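Subject: Re: [gekside-home] Black knits on the bed, where do they all go?

In December, another member of the Gekside list wrote:

> I fold on the bed like everyone else, and by evening
> the knits are back in a heap. Do you hang black knits
> or fold them? Mine came from Wouters and I'd hate to
> see the shoulders go.

Oh, I know that heap so well! I fold mine, always, and I do it on the bed too, on a green sheet where I can spot the lint. Lay the thing face down, bring the sides in, then fold up from the hem — no pulling, and no hurry either. My bedroom on folding day, more or less as it always is:

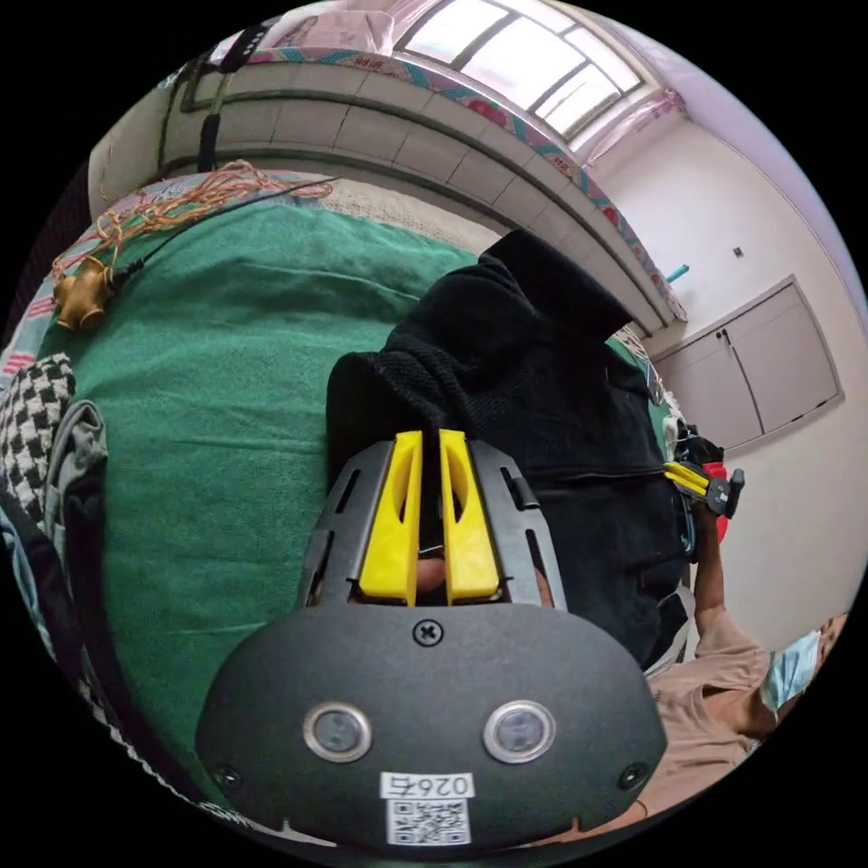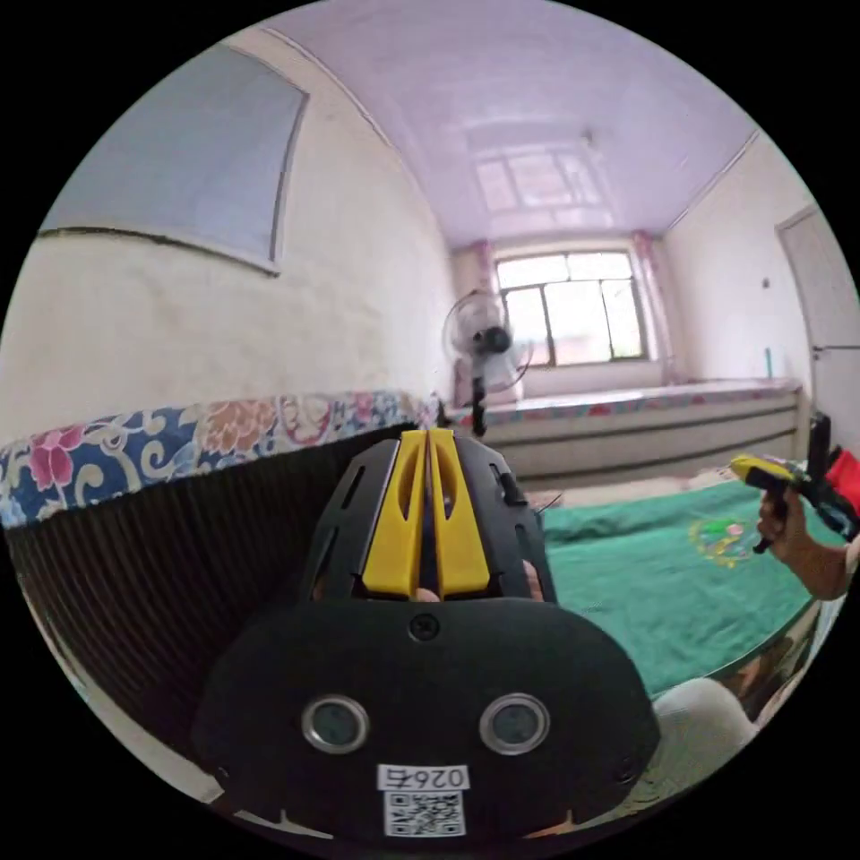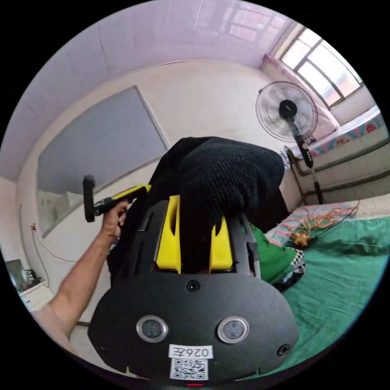 Photos: the poster's own, list archive item 723

I leave the fan by the window all year (the pink curtains love it), and I let knits rest flat for an hour or so before they go into a drawer. Three to a pile is my limit, or the bottom one comes out creased. And do clear the small stuff off the bed first, please. I've had a bit of copper wire catch in a cardigan and it took me a whole evening to work the loop back through.

For the lint I use the Brumomov roller, the long one. If anybody has found refills that fit it, I'd be so glad to hear where — I'm down to my last.

Warmly, from the messy end of the hall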